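Sorting the papers of my father

Apr 3, 2021

Since January I am the keeper of the family papers. My father, Elibariki Rweyemamu, kept everything, and when he moved to the smaller flat in Laklow he gave all of it to me. He said I am the one with patience. I think he meant I am the one who does not know how to refuse.

I had the idea to finish it in one weekend. I am now in my second month and I have reached the letter F, if you can call it an alphabet. My father filed by his own feeling. The electricity bills were with the school reports, and his marriage certificate was inside a manual for a water pump from Tanui.

My first rule was to read nothing, only sort. I broke this rule in the first hour. You take a paper to see the date, and then it is a letter from your aunt asking for 200 shillings for a bus ticket, and she explains for two pages why the bus is better than the train. How can you put that down? My aunt never told anything in a short way, and she is the same on the telephone today.

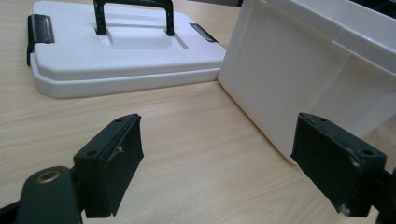

After this I made a slower plan. Every evening, when the dishes are done, I take one handful of papers and I do not go to bed until the handful has a place. Some evenings it takes ten minutes. One evening it took until midnight, for the reason that I found the notebook where my mother wrote what she spent in the year we moved to Flulmont. Rice, soap, paraffin, a pair of shoes for me. She bought nothing for herself until July, and then it was a comb.

I have four groups now. The first is for papers which the law or the bank may ask for. The second is letters. The third is things that my father must decide himself, and I bring them to him when I visit. The fourth is for throwing away, and it is the smallest, I am ashamed to say. It has mostly guarantees. We had a guarantee for a Zanamico radio that was already broken when I was a child.

The visits are the part I did not expect to enjoy. I bring a few papers in an envelope and he puts on his glasses and reads each one as if it came this morning. Last time it was a receipt for 1,000 shillings, without any name on it. I was sure it could go. He looked at it for a long time and told me it was for the deposit on our first house, and that the man who took the money had a dog which slept on the doorstep, so everybody had to step over it. I have put the receipt in the second group. It is not a letter, but I have no better group for it.

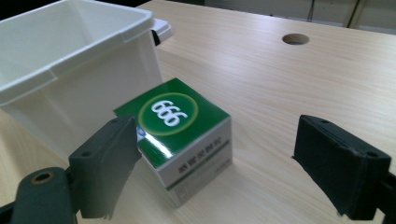
My sister asks why I do not scan everything and be finished. I have tried it with the letters from one year. The thin blue ones are difficult - the writing from the back side comes through and you read both sides together. For the certificates it works well, and I have sent her copies so that they are in two houses.

What I still do not know is what to do with envelopes. My father wants to keep them for the stamps, my sister says to cut the stamps off, and I like to see the address in the old handwriting. For the moment they stay with their letters. On Sunday I will ask him about the keys I found, which were tied to a card with only the word "back" written on it.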